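Inside the grasp planner at Skultley
Sun 23 June

The software group at Skultley has spent the past year replacing the planning layer for its dexterous hand work. The old planner, Besson, was a sampling-based motion planner with a grasp database bolted on. The new one, called Waltiter, treats arm and hand as one system and replans while the hand is moving. I spoke with the engineer who leads the work and who asked to be identified only by role.

The first thing the lead engineer wanted to discuss was latency. "Besson would compute a full trajectory, hand it over and go to sleep," the engineer said. "If perception moved the object by a centimeter in the meantime, you found out at contact."

Waltiter runs in two loops. The inner loop tracks joint targets and contact estimates at 100 Hz. The outer loop re-solves the approach at 2 Hz, using the latest object poses. The outer loop is allowed to fail. When it does, the inner loop keeps the last valid target and slows down until a new one arrives or a timeout trips.

"People ask why the outer loop is so slow," the engineer said. "It could be faster. We had it faster. The solutions jumped between grasp modes and the wrist oscillated. At the current rate, with a switching cost in the objective, it settles."

Most of the tuning is done on tabletop layouts of household items. The group prefers patterned table covers to plain ones for perception work, because a segmentation model that has only been tested on a gray bench tends to look better than it is.

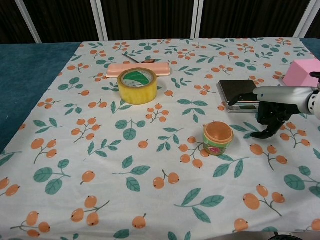
Perception is handled by a separate package, Cukus, which publishes object masks, poses and a confidence value for each. The engineer described the interface between Cukus and the planner as the part that took longest to get right. Early versions sent a single best pose per object. The current version sends a small set of weighted hypotheses, and the planner scores each candidate approach against all of them.

"A cup is easy until you lose the rim," the engineer said. "Then you have a body with no orientation, and a single pose estimate will lie to you with great confidence. With hypotheses, the planner picks an approach that works for most of them, or it asks for another view."

Thin and flat objects remain the weak point. Depth returns on cutlery are sparse, and the fitted geometry often sinks into the table plane. The workaround is a support-surface constraint: fingertips are kept above the estimated plane by a margin, and the margin shrinks only when the fingertip sensors report contact. The engineer called this adequate and said a learned height correction is in review.

Regression testing uses 2,000 recorded layouts, replayed against every merge to the main branch. A run reports planning time, constraint violations and the number of grasp mode switches. Of these, the engineer watches the last one most closely. A build that switches more often will usually pass in simulation and then behave badly on hardware.

There are 17 tunable parameters in the outer loop, down from a longer list that the engineer declined to enumerate. "Some of them did nothing. We found that out by deleting them."

Logging was rewritten at the same time. Each replan now stores its inputs, the chosen hypothesis weights and the solver's exit status, so that any motion can be reproduced offline from the log alone. Under Besson, only the final trajectory was kept.

The next release moves collision checking for the fingers onto the same distance field used for the forearm. At present the two use different representations, and they disagree near the wrist. The migration is scheduled to start once the height correction has been merged.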